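Ticket 98-17: Tidy-up routine stops before bin is emptied
Product: Esteo two-arm bench cell
Site: Skindlow
Opened: September 30, 2020
Status: Open
Priority: 3

Reported fault
The task is to take mixed household items from a bin and set them out on the table. The run halts with "no valid grasp". Restarting the controller clears the message but the next run halts the same way. Rigid test blocks are handled without fault.

Checks so far
Calibration repeated on both arms, within limits. Finger force raised by 5 per cent, no change. The black garment lies over the rim of the teal bin and covers part of the striped white item, so the planner may be treating the pile as one object. The grey ring is a separate matter - it lies flat, with white table showing through the middle, and the software tends to aim for the centre of any outline.
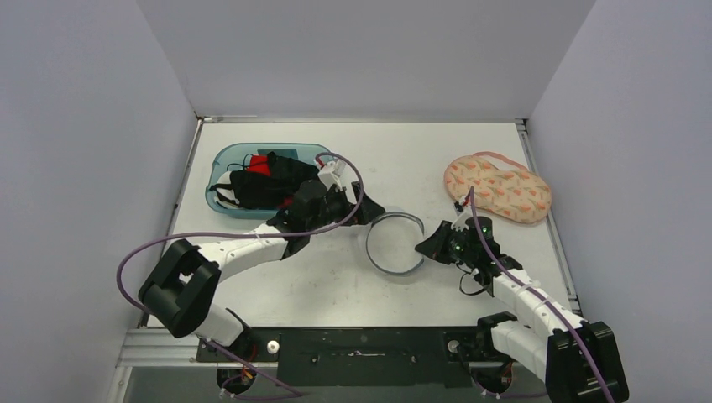

Next steps
1. Run the ring alone with the rim-grasp setting on.
2. Run the black garment alone, then add the red piece.
3. Leave the pink padded item until last. Its strap is a snag risk.
4. Send logs to Hirnau support.

Note from site
Ní Chonaill want to know if the cell can sort laundry unattended by January. Current answer is no - soft items still need an operator present.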